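Learning to Pick Small Things: Our Grasp Planning Software

Project report, Group 3
Hina Ghumman, Higinio Sandoval and Ezequiel Zepeda
Supervisor: Hermenegildo Tovar

1. What we set out to do

When we started in September, our plan was to write one program that would look at a cluttered table, choose an object and work out where two fingers ought to close on it. We called it Gornon, after a character in a story Ezequiel was writing at the time, and the name stuck long after the story was given up. Hermenegildo warned us quite kindly that the choosing would be easy and the closing would not, and we have to admit that he was right on both counts.

We learn from demonstrations. A person works the hand-held gripper, the wrist camera records, and our software turns each recording into a list of finger openings and hand positions. We wanted ordinary household things on the table, and especially things in shiny wrappers, as these had given last year's group so much trouble.

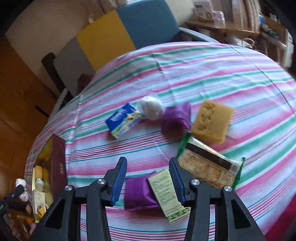
Figure 1. Gripper over the table, with a small purple package between the finger pads.

2. Perception

The first version split the picture up by colour, and we were very fond of it for a week or so. It did nicely on the sponge and on the blue tissue packet. Then it met the striped tablecloth — and began to report pink and green objects as long as the table itself! Higinio replaced it with a small network trained on 3000 labelled crops, most of which he labelled himself in the evenings, and we would all like to thank him here.

Crinkled film remained difficult. A highlight on a wrapper moves when the camera moves, so our tracker would sometimes follow the highlight and leave the packet behind. We now compare five neighbouring views before accepting an outline, and the slower result has been well worth the wait.

3. Planning the grasp

For every outline the planner suggests a handful of finger placements and scores them by width, by clearance on both sides and by how far the hand must tilt. Clearance matters most in a container, where the walls and the neighbouring objects leave little room for the jaws. We held back 103 recordings for testing and never let the planner see them during tuning, though the temptation was strong towards the end.

Soft packets need a further rule. They narrow as the fingers press, so the width measured beforehand is too large, and an early controller stopped closing too soon. Hina's fix carries on closing until the outline stops changing.

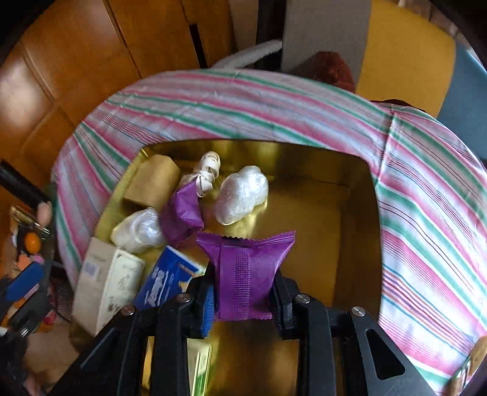
4. What we would do next

The score weights are still set by hand in a text file, and we would dearly like to learn them from the recordings. We would also like to try a plain cloth and a striped one side by side, to see how much of our trouble came from the table. The labelling tool needs an undo button before anyone else is asked to use it. Our code and notes are in the shared project folder, and the next group is very welcome to write to any of us with questions.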